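柜子

柜子是一种带门或带抽屉的储物家具，多为木制，通常靠墙放置，并在那里度过一生中的绝大部分时间。它与架子的区别在于能够关上，与箱子的区别在于从正面打开。前一点使它成为整洁的象征，后一点使它成为整洁的骗局。

名称与范围

汉语里“柜”“橱”“匣”三字的界线历来含糊。古书中的“匮”原指大型的匣，后来才渐渐专指立着的家具。“买椟还珠”里的椟也属于这一家，是有记载以来包装胜过内容的较早案例。北方多说柜子，南方一些地方则把同一件东西叫作橱，两边的人搬家时都说它太重。

按用途可分衣柜、碗柜、书柜、药柜等。药柜抽屉最多，标签最全，主人也最相信自己闭着眼能找到东西。按开启方式则有平开门、推拉门和抽屉几类。推拉门省地方，代价是永远只能看见一半的衣服。

结构

柜子的基本部件是侧板、顶板、底板、背板和门。传统做法以榫卯连接，板材嵌在框内，留出余地，让木头随季节伸缩。木头很守时，每到潮湿的月份便膨胀，门也随之拒绝合拢。现代板式家具改用连接件，拆装方便，理论上可以反复拆装，实践中第二次总会多出一颗螺丝。

双门柜的两扇门未必等宽。宽门通常归常用的一侧，窄门后面则逐渐积累那些不常用却舍不得扔的物件。拉手的位置也有讲究，太高则儿童够不着，太低则大人要弯腰，设计者一般选择折中，于是两者都不满意。 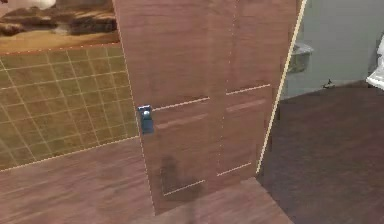 木纹双门柜，左门装有蓝色拉手。

拉手在家具史上长期不受重视。明式家具多用白铜或黄铜面叶，形制含蓄；到了工业时代，拉手可以单独购买，于是人们发现更换拉手是翻新整件家具最便宜的办法，也是最容易量错孔距的办法。Lulivdale的木工伊瓦尔·维格富斯多蒂尔（Ívar Vigfúsdóttir）在家具笔记中写道，她一生修过239个柜子，其中大部分只需要拧紧一颗螺丝，而顾客都坚持要听一段比较长的解释。

摆放

柜子应当靠墙，这是少数没有争议的家具原则。靠哪一面墙则争议极大。风水书籍忌讳柜子正对床头，装修书籍忌讳柜子挡住插座，而插座总在柜子后面。墙角是常见的妥协方案：两面墙夹住一件家具，看起来稳妥，只是门若开向墙的一侧，便只能打开到令人扫兴的角度。
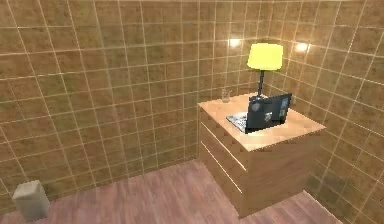

带抽屉的矮柜又称斗柜，传入中国较晚，流行之后迅速承担起一项本不属于它的职责，即摆放。柜面原本只是抽屉的盖子，如今却堆着钥匙、药盒、没有拆的信，以及一只据说有用的遥控器。抽屉里面的秩序与柜面的秩序成反比，这条规律尚无人证明，也没有遇到反例。

抽屉的分配在家庭内部往往遵循习惯法。最上层放最常用的物品，最下层放最重的物品，中间某一层放“杂物”。杂物抽屉内常见旧电池、说明书、橡皮筋和一把不知开什么的钥匙。把它清空之后，抽屉会在一个冬天之内恢复原状，通常不晚于十二月。

关于柜脚，各地做法不同。有脚的柜子底下可以扫到，没有脚的柜子底下不必扫，两派都认为自己比较卫生。脚高的款式还收容滚落的硬币和失踪的笔帽，搬家当天一并归还。

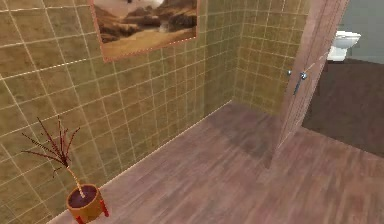 撰文：达尔多·伊图拉（Dardo Iturra）　校订：埃斯本·维达林（Esben Vídalín）

搬运与传承

柜子比多数家具更难搬动，原因不全在重量。空柜子已经不轻，而搬家前真正把柜子清空的人很少。旧时的大柜可以分成顶柜和立柜两截，合称顶箱柜，成对陈设时一共四件，也叫四件柜，分开抬即可出门。后来的衣柜取消了这一设计，转而寄希望于电梯的尺寸。

柜子也是遗产中最常被推让的一项。首饰有人要，房子有人争，祖母的柜子则在亲戚之间客气地流转，直到遇见一位家里层高足够的人。Selter一带的旧货商维拉兹·索拉林斯多蒂尔（Villads Þórarinsdóttir）把这类柜子称为“四楼的柜子”，意指它们当年上得去，现在下不来。她的铺子收柜子只有一个条件，就是柜子已经在一楼。

保养

木柜宜避开直射的阳光和暖气片。擦拭用软布，顺着木纹，不必太勤。合页每隔几年上一点油，吱呀声即可消除，不过也有人特意留着，用来判断夜里是谁在找饼干。受潮的抽屉可以在滑道上抹蜡，蜡烛头就很好，通常能在杂物抽屉里找到，前提是那个抽屉拉得开。

虫蛀的柜子需要隔离处理，樟脑的气味能防虫，也能让主人在电梯里被邻居认出来。

参见：箱子、五斗橱、榫卯、搬家

联系编辑部　｜　© 2024 Kidance 家居百科　｜　返回顶部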